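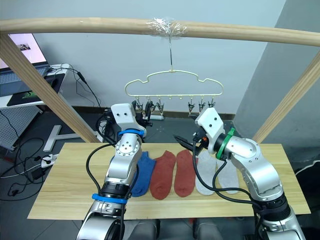 Robots on the finishing line – staff FAQ

Undden Laundry Services, Nakberg plant. Updated February. Questions came from the box by the time clock and from the shift meetings. Short answers, will fix and add as we go.

Is anybody losing their job over this?
No layoffs tied to the arms. That is in writing, copy at the front office. Two openings in finishing were not refilled, and yes, that is connected. We should of said so sooner.

What are the arms supposed to do?
Small items. Socks first – pick up, clip to a hanger, move on. Sheets, towels and uniforms stay as they are. No plan for those this year.

Why socks? Seems like a silly place to start.
They eat up hand time. Clipping was also the station with the most wrist complaints on the last survey, 42 of them. Same pinch over and over, all shift.

Are they any good at it?
Slower than you. A person on a normal day beats them easily. Thin socks are the worst, they fold over on themselves. Clips are fiddly too. Jugah, the outfit doing the setup, is working on clips first, then pairing.

Who is Jugah?
Contractor. They're on site until the trial ends. They don't supervise anyone here and can't give you tasks. If one of them asks you to do something, send them to your lead.

How long is the trial?
11 weeks. After that we decide whether to keep going, change it or send it all back. Results get posted in the break room either way.

Do I have to work next to them?
Not unless you signed up. Sign-up sheet is still open for all three shifts. You can take your name off, no reason needed.

Is there extra pay?
Yes, the training rate, same as for any new equipment. Runs from your first training hour. Check your stub, a couple of people got missed the first time around. Payroll is fixing those.

What's the training like?
One morning, starts 7:30. Stop button, safe distance, how to clear a dropped item, who to call. Then you shadow someone. Reading material is in English and Spanish, ask if you need something else.

Can I reach in if a sock gets stuck?
No. Stop first, wait until both arms are still, then reach. Every time, even if it's only one sock. Same goes for cables – leave them, call Jugah.

Does it record us?
There are cameras for the arms. Footage is not used for discipline or for timing people. Kept 99 days then deleted. Want to see what was saved from your shift? Ask the office.

Will my quota go up?
No. Hand quotas are frozen at 178 pairs an hour until the trial is over. Anything the arms finish is counted seperately.

What happened at Trarnton?
Different setup, folding machines, and it went in with hardly any notice. People there were moved around with no say. We heard plenty about it. That's why the sign-up is optional here.

My wrists hurt now. Do I wait for the trial?
No, tell your lead today. Rotation off clipping is available already, has nothing to do with the arms.

Where do I send more questions?
Box by the time clock, or the office window before 3 pm. Names optional. New answers go up on this page and on the board by the lockers.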